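We use cookies to remember your reading preferences. Accept / Manage

Home Latest Back issues Letters Subscribe

The Femel Letter
23 July 2020

The box that stays on the desk
by Walter Restrepo

I've been meaning to write about styrofoam for a while, and then last week so many of you wrote in about desks (thank you, I read every single message, even the very long one about drawer liners!) that I figured I'd do both at once. They go together better than you'd think. At my house they do, anyway, where a foam box came in with something cold inside it and has lived on the desk ever since.

Let me back up. A cousin in Solberg sent us frozen dumplings, packed so well that they arrived hard as rocks, and when the dumplings went into the freezer the box stayed right where I'd opened it. I told myself I'd take it out to the garage. Then I put a pen in it. Then a roll of tape and the mail. You know how this goes.

I ended up liking it there. It's light, you can pick it up with one hand and wipe underneath, and it doesn't scratch the wood. The lid is long gone and I don't miss it, as a lid on a desk box just becomes another place to set things. What I don't love is the shedding. If you've ever had foam in the house you know those little white beads, the way they hop away from a broom and cling to your sleeve and show up in the butter dish. So most of my effort lately has gone into crumbs.
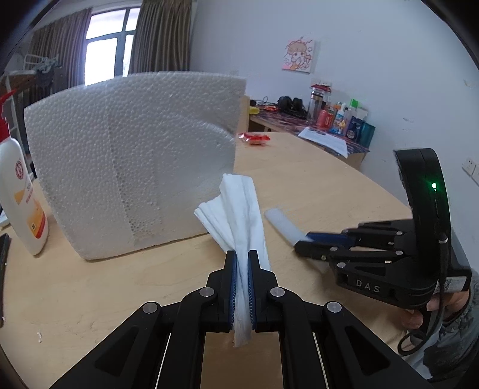
Foam up close, and the crumbs it leaves on the table.

My first idea was a dry paper towel, and it was a terrible idea. Rubbing makes static and the beads just ride around on it and drop off somewhere new. A barely damp cloth is much better. Wet it, wring it out until you think there's nothing left, then wring it again. Fold it so you have a flat side, press it down on the crumbs and lift. Don't sweep! Press and lift, turn to a clean part, press and lift. I shake the cloth into the trash can and not the sink, having learned about foam beads and sink strainers the slow way.

For the box itself I go even gentler. The edges and corners are where it breaks down, and any place it was molded with a ridge or a step seems to collect dust. Dab at those. If a corner is really crumbling, a strip of packing tape run over the edge will hold it together for months, and it looks fine as long as you smooth out the wrinkles as you go. I did mine with the radio on and it took 30 minutes, most of which was me looking for the end of the tape.

Please keep solvents away from it, by the way. I once tried getting marker off a foam cooler with nail polish remover and watched the side of the cooler sink in like a bad cake. Dish soap and water, that's all it wants.

Now, desks. Several of you asked what I think belongs on one, and I'm the wrong person to ask, because my answer is "whatever you reach for." Lotion, for instance. I used to keep it in the bathroom where it made sense, and my hands were dry from November until spring. Put the pump bottle on the desk and you'll use it. Same with the remote, which everybody in my family believes should live by the television, and which spends its whole life next to where people sit. Let it! Give it a spot by the phone and stop walking it back and forth.

The trick (if I can call it that) is to let one surface be the reaching surface and let another one be the piling surface. I tried for years to keep every flat thing in the room clear, and I'd get there for an evening and be cross about it by breakfast. A long side desk against the wall is perfect for piling. Throw a dark cover over it with a busy pattern so it hides dust and rings, push the tall bottles to the back, and give your cables a tray. They may not stay in the tray. Mine lie next to it like a cat next to its expensive bed.
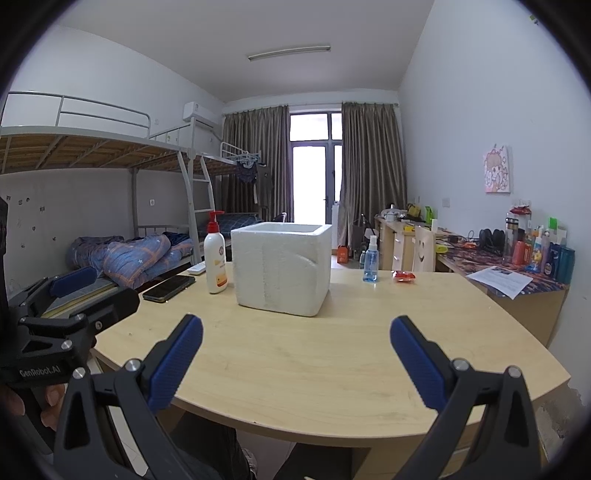 Can a foam box go in the curbside recycling bin?

Most curbside programs don't take styrofoam, even when it's clean and has the recycling triangle on the bottom, so check your town's list before you put it out. Some drop-off sites accept clean white blocks, and a shipping store may take a box in good shape to use again.

That one came in from several readers in Tiverbridge, where the drop-off rules changed this spring, and I called to make sure I had it straight for our area. The hold music was a flute. If you're taking boxes over, peel the tape and labels off first, and stack them inside each other if they'll nest. Tie the stack down, too, if you have an open truck. I passed one sailing along Imwood Road in June and I have never felt so guilty about something I didn't do.

A few other things people wrote in about.

Hanging headphones versus laying them flat: I lay mine flat, on the side desk, in the middle where they can't get pulled off by the cord. A hook is very nice if you'll use the hook. I've owned two hooks.

Small spray bottles: label them. I mean it, even the clear ones where you're sure you'll remember what the blue stuff is. A piece of masking tape and a pen, write what it is and when you filled it. I keep glass cleaner in one kind of bottle and nothing else in that kind, ever, and I still label it.

Chairs: a reader asked if it's silly to keep a kid's sort of chair in a grown-up workroom. I say keep it. I'm very fond of a chair with a face cut out of the back, it's cheerful to walk in on and the cutout makes a good handle. Same goes for a cartoon on the wall. Pink is a fine color for a wall you look at all day!

Curtains: brown ones do show lint, yes, and a lot of it comes off with the same wrung-out cloth. Work from the top down. If you have a glass door between them that gets strong light, do it in the early evening, or you'll be squinting the whole time and miss half of what's there.

I'm collecting foam box uses for a future issue and I have over 70 so far, with a surprising amount of overlap (seedlings, mostly, and a great many of you have kept a sourdough starter warm in one). Send me yours if it's a strange one. I'd also love to hear from anybody who has found a tape that comes off foam without pulling the beads with it, as I've gone through 6 kinds and they all take a bite.

Next time I'm doing the inside of the cabinet, starting with the drawer that sticks.

Walter

Contact the Femel Letter | Copyright Femel Letter, all rights reserved | Back to top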